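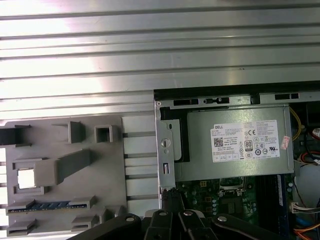
Gripper trials, Numthorpe workshop
Minutes of the October meeting, Monday, 2 pm

1. Minutes of last meeting
Agreed, with one correction: the Gilchrist gripper was on loan until the end of the month, not bought.

2. Trial results
The task is still taking the power supply out of a desktop computer with the case open. The linkage gripper has now done 417 tries and the Gilchrist parallel gripper 291. The linkage gripper did better in tight spaces and lost its hold less often. The Gilchrist closes more evenly but its body is too wide to get down beside the drive bay on the smaller cases. It was noted that the two sets of tries were not run on the same mix of cases, so the figures should not be put side by side in the report yet.

3. Wrist camera
Glare from bare metal is still upsetting the label finder. Moving the bench lamp helped a little. A matt cover for the bench was suggested and will be tried first. A polarising filter was discussed and left for now.

4. Controller
The Ramuvel controller stopped twice with a force limit fault while pulling on a stuck latch. The Prilemix unit has not been tested under the same load. Agreed to set the same limit on both before going further.

5. Cables
Loose wiring near the fingers remains the main worry. No change to the approach path until the controller work is done.

6. Actions
Workshop: matt cover, finger pads checked for wear.
Software: force limits, fault log from the Ramuvel.
Trials: carry on with the linkage gripper to 1000 tries, then repeat the Gilchrist set on matching cases.

7. Any other business
The spares shelf needs relabelling. Next meeting in the same room.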